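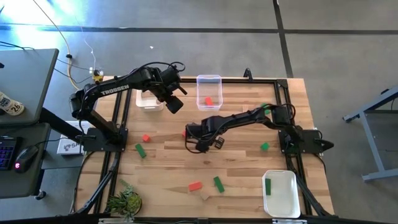 Fig. 1. Our cell with both arms over the table and the sorting blocks out.

Keeping the Two-Arm Sorting Cell Running
Project report by Lensa Gebru
Partner: Blair Tennant. Project advisor: Orvokki Kuusisto
1 December 2018

What we were supposed to do

Blair and I signed up for this project thinking we'd spend the whole term writing clever sorting code. We wrote a bit! Mostly, though, we ended up looking after the cell itself, and that's what this report covers – how the table is set up, what kept going wrong with it, and the upkeep routine we're handing to the next group.

The task is simple. Colored blocks get spread over the wooden tabletop and the two arms put them into plastic containers, red in one and green in another. One arm is mounted at each side of the table, on its own base plate, so they share the middle. Sharing the middle is where most of our trouble came from.

Setup

The black aluminum frame was already put together when we got it from last year's group, but the bolts had never been checked. I went over every one of them with a hex key and found three I could turn by hand (two of those were near the right base plate, which explained a wobble we had been blaming on the software for a week). After that we re-leveled the table, marked the base plate corners with a paint pen and homed both arms again.

We named the left arm Wandia and the right arm Zekis, because "left" and "right" get confusing when two people are standing on opposite sides of a table yelling at each other. The names are in the config file too, so please don't change them halfway.

The cable problem

In November Wandia started dropping out in the middle of a run. The wrist would just quit answering, always when the arm was reaching far across the table. I swapped the power adapter first and that did nothing. Then Blair held the cable bundle while I moved the arm slowly through its range with the power off, and we could feel it pull tight right at full reach. The connector at the wrist was getting tugged a little every cycle.

The fix took 60 minutes, and most of that was cutting off old ties. We left a loop of slack at the wrist, tied the bundle loosely farther back along the arm, and put in a new connector. Then we did 18 full-reach test cycles and had no dropouts. I was so happy I ran out in the hall to tell Orvokki.

Gripper fingers

Zekis had a different issue. It works low over the wood, and when the height was set even slightly wrong the fingertips scraped. We reset the zero height using a piece of card under the closed fingers, and now we redo it any time somebody moves the table.

Our routine before a run

Power off, then check the base plate bolts.
Move each arm by hand to full reach and watch the cables.
Wipe the fingers and the tabletop.
Power on, home Wandia first, then Zekis.
Run one slow cycle with a hand near the stop button.

Still to do

The tie on Zekis's elbow could use replacing, and I'd like a proper cable clip there. Blair wants to write a check that compares motor temperatures between the arms. The spare connectors are in the top drawer, and the order form for more is with Alistair MacRitchie in the shop.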